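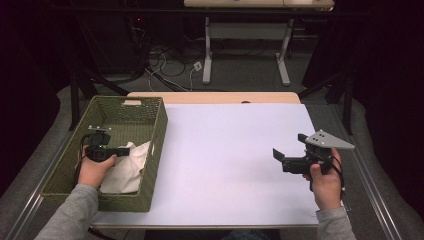 The week I blamed the tabletop

So I've been heads down on pose tracking again, and I promised a few of you I'd write up what was going on with the drifting trajectories. Short version: two bugs stacked on top of each other, and I fixed the wrong one first. Long version is the rest of this post, get a coffee.

The setup for this batch is cloth and basket stuff. Two hand-held grippers, a camera on each one, plus a view from the head. Every recording goes through Prasora, my tracking pipeline, and out comes a path for the left gripper and a path for the right gripper. Then Godell (my little replay viewer, held together with keyboard shortcuts only I remember) draws both paths so I can see whether they make any sense.

And they mostly did! Of the 243 recordings I pushed through in October, most looked great. But a chunk of them had one hand sliding slowly sideways, as if it were on ice, and then snapping back to where it should have been. You can't train anything on that. The policy learns the slide.

My first theory was the table. If you've ever run a visual tracker you already know why. A tracker wants corners, little high-contrast spots it can find again in the next image, and a plain white surface gives it almost nothing. The basket has tons of texture, but it's a weave, so one bit of it looks a lot like the bit next to it. What you're left with is the stuff past the far edge of the table: the desk legs, the cables on the floor, the tiny red light back in the dark.
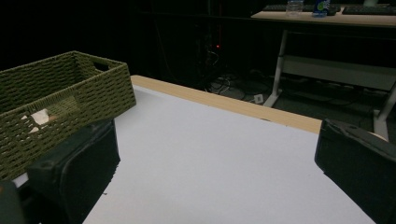 Can't you just stick printed markers all over the table?

You can, and for pure tracking accuracy it's probably the easiest win out there. I avoid it because the markers end up in the training images too, and then I have to wonder whether the policy is looking at the cloth or at the markers. I'd like the software to cope with a boring table.

Anyway, I went all in on the table theory. I made Prasora spread its features out over the image so it couldn't pile them all up on the weave. I added a check that throws out matches when two patches look too much alike. I masked off the gripper fingers, which I should have done ages ago, because they sit in the same spot in the image no matter where the hand goes. To a tracker that's a very convincing argument that you aren't moving at all.

All of that helped. The sliding got smaller. It didn't go away, though, and the snap back was still there, which bugged me — a low-texture problem should be worse when the camera looks straight at the table, and some of my ugliest drifts had a nice busy background the entire time.

What finally gave it away was dumb luck. I had Godell stepping through one recording image by image with the motion sensor plot open underneath, and the bump in the plot came before the bump in the picture. Every time. I measured it on that one recording and got 29 milliseconds.

That's plenty. On a slow move you'd never notice. On a quick reach, the filter thinks the hand has already taken off while the images say it's still sitting there, so it splits the difference and invents a slide. Once things settle down the images win the argument, and there's your snap.
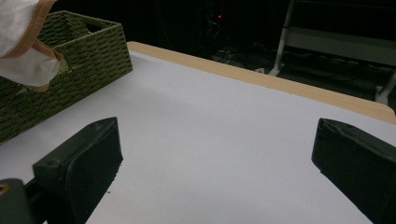
Where the delay came from

I stamp images when they arrive on the computer and motion samples when they leave the sensor. Two different clocks, and I'd been correcting for that with a single fixed offset I worked out last spring with one camera plugged in. With more cameras running, the images queue up, and the fixed number is just wrong.

So now Prasora estimates the offset for each recording, separately for each hand. It takes the first 600 images, works out how fast the view is rotating, and slides that curve against the gyro until the two line up. It's an old trick and I stole it shamelessly from my own notes on Alemayehu, a project I dropped years ago. If the match is poor, it tries again on a later stretch, up to 6 times, and then flags the recording for me to look at.

What changed

The sliding is gone in the recordings I've rerun so far, and the two paths finally agree with each other when both hands go toward the basket. I kept the finger mask and the feature spreading. The lookalike check I turned off again, because with the clocks fixed it was tossing out perfectly good matches on the weave.

Still on my list: the offset can creep during a long recording, and right now I treat it as constant. I have a branch called ernari where it gets re-estimated as it goes, but it's slow and it jitters when the hands are nearly still. If you've done this with a proper spline fit and it wasn't miserable, leave me a comment, I'd love to see your config.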